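## 4. Recording garment episodes with the hand-held gripper pair

Applies to the Wotthorpe field kit, hardware revision 3. Read Section 2 (charging and storage) and Section 3 (camera calibration) first. Procedures for rigid objects are in Section 5 and differ in several places.

### 4.1 Before the first episode

1. Clear the work surface of anything that is not part of the task. Bedding may stay in place. Do not change it between episodes of the same batch.
2. Wipe the camera lens on each gripper with the dry cloth from the kit.
3. Squeeze and release each trigger fully five times. The jaws must close evenly and return without sticking.
4. Check the jaw pads for lint, loose threads and tears. Replace a torn pad before recording.
5. Switch on both grippers. Wait for the status light on each to turn steady.
6. Open the recorder and choose **Garment > Two hands**. Enter the site code and the batch name.

> **Note:** The batch name cannot be edited after the first episode is saved. A misspelled batch must be closed and a new one opened.

### 4.2 Sync

The two grippers keep separate clocks. The recorder lines them up from a shared motion at the start of each session.

1. Hold both grippers at chest height with the jaws open.
2. Press **Sync**.
3. Tap the housings together lightly, once.
4. Wait for the offset reading. An offset of 3 ms or less is accepted. If the reading is higher, repeat from step 1.

Repeat the sync after any battery change, and after any pause in which a gripper has gone to sleep.

> **Caution:** Tap housing to housing only. Contact between the jaws can bend the linkage pins and will void the pad alignment.

### 4.3 Recording an episode

1. Lay the garment on the work surface in the start state given on the task card. For cards marked "free start," drop it from knee height and leave it as it falls.
2. Step back so that both cameras see the garment.
3. Press **Record** and wait for the tone.
4. Bring both grippers in with the jaws open. Approach slowly enough that the garment stays sharp in the preview.
5. Close each gripper on the fabric itself. Take up as little of the bedding as possible. If bedding is caught, open the jaws, back off, and grip again without stopping the recording.
6. Carry out the fold, spread or turn on the task card. Move at an even pace. Do not let go of the triggers in mid-air unless the card calls for a drop.
7. Release, withdraw both grippers until they are clear of the garment, and hold still for the end tone. 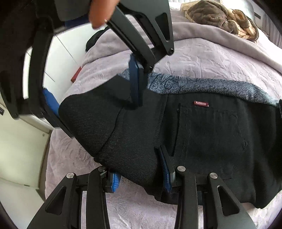
Failed grips followed by a second attempt are kept. The model needs examples of recovery, and an episode with one regrip is marked as good. An episode with more than three regrips should be saved with the tag `hard`.

Bare fingers must not touch the garment between the two tones. A finger passing through the view is acceptable if it does not move the cloth.

### 4.4 Dark garments

Black and navy items account for most rejected episodes. In the Galport set, 1,272 of 3,155 garment episodes used dark items, and tracking loss was far more common among them.

- Use overhead light where possible. Do not use the phone lamp.
- Keep a dark garment off dark bedding.
- Lock exposure on the garment before pressing **Record**. Automatic exposure will drift as the jaws enter the view.
- Start with any seam, pocket or label facing up, unless the card says otherwise.

### 4.5 Labeling and upload

1. After the end tone, pick an outcome: `done`, `partial` or `failed`.
2. Choose the garment type from the list. Use `unknown` if in doubt. Do not guess from the label.
3. Play back the last few seconds on both cameras. Discard the episode if either view is frozen or black.
4. At the end of the session, connect to the Floswood server and press **Send all**. A batch takes roughly 5 minutes over a wired connection.
5. Leave the files on the grippers until the server returns a receipt number.

Questions about task cards go to Roman Domański. Report damaged pads or pins on the hardware form in Appendix B, with the serial number of the gripper.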